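4. Evaluation of the Katico gripper kit in a lived-in home 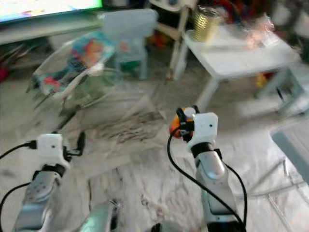
Last changed: 4/13/20

Figure 3. Kit under test in the living room, with a small orange object held in the right gripper.

The Katico kit is sold as a retrofit for two-armed service robots. It consists of two gripper modules in white housings, the cables, mounting collars and a driver package. We bought one kit at the list price of 2950 euros and fitted it to the arms of our Seltano base. Jouko Hämäläinen did the mechanical work and Austra Liepiņa ported the driver. The vendor had no part in the tests and did not see the results before submission.

4.1 Setting

Most published tests of low-cost grippers use a bare bench. We wanted the kind of floor that a family leaves behind in the middle of the day. The room in Figure 3 has pale tiles with a flat gray mat, a baby bouncer and a small light blue chair near the TV console, and a low table with a can and a plastic bag on it. Furniture was left where the household had it. The task was tidying: pick up a small object, carry it across the room and release it into a bin.

4.2 Procedure

Each gripper was given 500 pick attempts under remote control, split over several sessions in February. Henk Wuyts operated the arms for all sessions. An attempt counted as a success if the object was lifted and held until release. Grip force was kept at the factory setting. We did not retune it between objects - the manual advises against this, and most buyers will not do it.

4.3 Observations

Round objects gave little trouble. The black fingers close partly around them, so a small error in approach did not usually matter. Thin, soft items such as bags were much harder and often slid out during the carry.

Cable routing was the main weakness. The cables run outside the arm, as Figure 3 shows, and leave slack that can catch on furniture legs. We added two clips per arm after around 200 attempts and had fewer snags from then on. The Kinmont kit, which we reviewed earlier, comes with a sleeve for this purpose - Katico sells one separately.

Results by object type are given in Table 2.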